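Home Abstract Full text Figures References Cite

4.2 Collecting demonstrations

We compared two ways of showing the arm a task. In the first, hand guiding, the operator holds the arm near the wrist and moves it through the task while the motors only cancel gravity. In the second, remote control, the operator moves a small leader arm and the working arm copies its joint angles. Both were run with the Moulin recording software on the same table at the Pendness site, and the three operators used both methods.

Each demonstration begins with the arm in its rest pose and ends when the operator presses a foot switch. Joint angles, gripper opening and camera images are stored against a common clock. Demonstrations in which the operator stopped and started over were thrown out before training. This left 102 demonstrations by hand guiding and 136 by remote control. We did not balance the two sets by removing data; Section 5.1 instead reports results on equal random draws from each.

Hand guiding has a known drawback for policies that take images as input. The operator's hand and forearm are often in view during recording and are absent when the policy runs. Following the Kudgate procedure, we replayed each hand-guided path without the operator and recorded the images on the second pass. Small errors in replay matter most at the grasp, where the gripper must close on a small object without pushing it across its support.

The work surface was kept plain. A dark gray sheet was taped to the table at its corners and marks the area in which objects may be placed. The pick object is a small white cube, and a round green lid serves as a movable support (Figure 3).

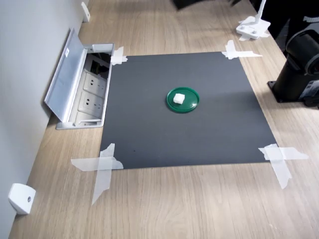

Figure 3. Work area with the cube resting on the lid. The base of the arm is at right.

Operators were told to approach from above, close the gripper, and lift before making any sideways move. They were free to choose their own speed. Remote control gave slower approaches and more short pauses just before contact, and we trimmed pauses longer than a fixed limit from both sets. The limit was chosen on a separate set of recordings made in March with the older Gatorberg controller, which were not used for training.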